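The Drawer Deserves Better

Every household expert I have read in the past year wants me to empty my junk drawer. They want it emptied onto a towel, sorted into piles and refilled with little bamboo trays, each one holding a single kind of thing. I did this once, in July, with the windows open. By dinner I had a lovely drawer and no idea where the scissors were.

The scissors had been promoted. They now lived in a box labeled CUTTING, on a shelf in the hall closet, behind a box labeled SEASONAL. Before the reform they had lived on top of the takeout menus, where a blind man in a hurry could have found them.

I bring this up because the Kumeck catalog came again this week, 70 pages of it, addressed to me by name. Kumeck would like to sell me something called the Gindby, a set of stacking bins with 49 compartments. I have tried to imagine the person who owns 49 kinds of thing and wants them kept apart. I suppose he irons his dishcloths. I suppose he is very happy, and I would not trust him with a houseplant.

My neighbor Rok Zupan bought the Gindby. He showed it to me with the pride of a man showing off a boat. There was a compartment for thumbtacks and, next to it, a compartment for pushpins. I asked him where he would put a birthday candle that had only been used once, and he went quiet, and I could tell I had spoiled his evening.
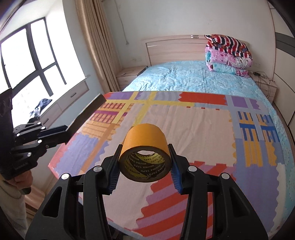
The used candle is the whole trouble with sorting. Most of what a home collects is in between. It is half a thing, or a spare for a thing you gave away, or a key that must open something or why would it be a key. No bin will take it. The tidy answer is to throw it out, and for three weeks after my own reform I did, right up to the morning the bathroom radiator needed the odd little key I had just sent to the dump. The plumber charged me for the visit and for the key. He got his, I noticed, from a coffee can full of junk.

My mother's drawer held string, stamps, a tape measure from Vitale's Hardware and a deck of cards short one jack. You stirred it with one hand until the thing you wanted came up. It took longer than a labeled bin would have, I grant that. On the way you found the stamps, though, and remembered you owed your aunt a letter.

I have been told this is sentiment. A woman at the Farkent library, where I gave a short talk on the subject to people who had mostly come in from the rain, told me that clutter was a form of fear. Maybe so. I am afraid of paying a plumber twice.

The scissors are back on the menus now. One of the menus is for a restaurant that closed, and I am keeping it, as the dumplings were very good and I like to read the prices.

Questions or corrections? Use the contact form | Copyright, all rights reserved | Back to top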